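What a Travel Pouch Is Worth

The owner of Skida, a small luggage repair shop in Villca, has been fixing zippers for nearly 90 percent of her working week, and she has opinions about the people who make them. 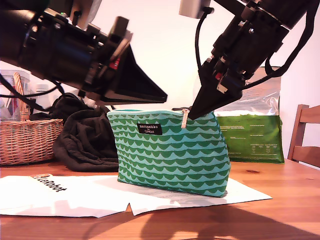

Does a higher price buy a better zipper? Sometimes, she told me, but past a certain point you are paying for the logo and the box.

I had come in doubtful. Skimon, the brand everyone in town seems to carry, says its zippers last 2000 pulls. I asked her what she made of that.

"Pulled by who?" she said. "In a clean room, in a straight line? Kids yank sideways."

She says most repairs cost 6 dollars and take a few minutes with pliers. The slider wears out, the teeth are fine, and people throw the bag away. I asked whether a repair shop wouldn't say exactly that.

"Sure I would," she said. "Go buy a new one, then."

Her own advice – rub a candle on the teeth, don't overstuff – sounded thin to me. I tried the candle on an old Plerkudau duffel in October. It runs smoother. The lining still has three holes in it, and she wants more than 6 dollars for those.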